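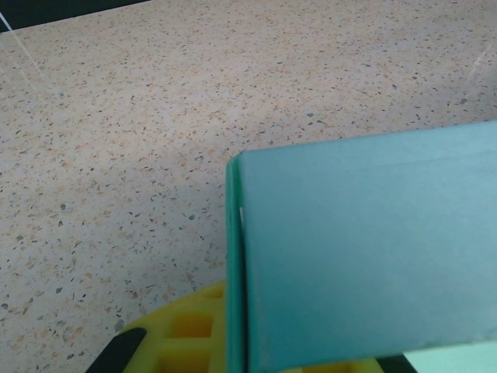
Seit Juli schleiche ich um das Thema Küchenplatte herum, und jetzt muss es endlich mal raus, weil mir inzwischen drei von euch geschrieben haben, ob ich mit Terrazzo-Optik glücklich bin. Ja! Sehr sogar! Ich wollte ja erst was ganz Ruhiges, einfarbig, hell, fertig. Dann lag bei Sandoval im Laden so ein Musterstück herum, cremefarben, mit hellorangen und schiefergrauen Splittern drin, manche davon wie winzige Halbmonde, und ich war verloren. Und dass sich diese bläulichen Sprenkel so gut mit meiner türkisen Box vertragen würden, damit hatte ich überhaupt nicht gerechnet. Die Box war vorher da, die Platte nicht, also tue ich jetzt einfach so, als wäre das alles geplant gewesen.

## Krümel, mein neues Verhältnis dazu

Der größte Vorteil ist gleichzeitig der größte Nachteil: Man sieht nichts. Brotkrümel? Weg. Kaffeepulver? Hält jeder für einen Splitter. Ich wische inzwischen nach Gefühl, also mit der flachen Hand drüber, und wenn es piekst, hole ich den Lappen. Meine Freundin Estrella Tapia hat neulich mit dem Fingernagel an einem dunklen Fleck gekratzt, sehr ausdauernd, bis ich ihr gesagt habe, dass der da hingehört. (Beim nächsten Fleck hatte sie dann leider recht. Sojasoße.)

Matt wollte ich sie unbedingt haben. Die polierte Variante hätte 40 Euro weniger gekostet, aber in meiner alten Wohnung hat die Arbeitsplatte so gespiegelt, dass ich beim Zwiebelschneiden die Deckenlampe im Auge hatte. Nie wieder.

## Und was steht jetzt drauf?

Möglichst wenig — das war der Vorsatz. Der Wasserkocher darf bleiben, das Salz auch, und eben die Box. Da kommt alles rein, was sonst überall herumfliegt: Gummibänder, Teelichter, die Tütenclips, der Flaschenöffner, den ich immer suche. Ein paar Schrammen hat sie über die Jahre bekommen, ich habe es mal mit Schmutzradierer probiert und dann gelassen. Sie ist mit mir schon zweimal umgezogen, sie darf das.

Überlegt hatte ich noch, ein Regal drüberzuhängen, 96 Zentimeter breit, damit die Platte ganz frei bleibt. Steht noch auf der Liste, gleich unter »Fugen nachziehen«. Falls jemand von euch ein schmales Wandregal kennt, das nicht nach Büro aussieht: gern in die Kommentare damit!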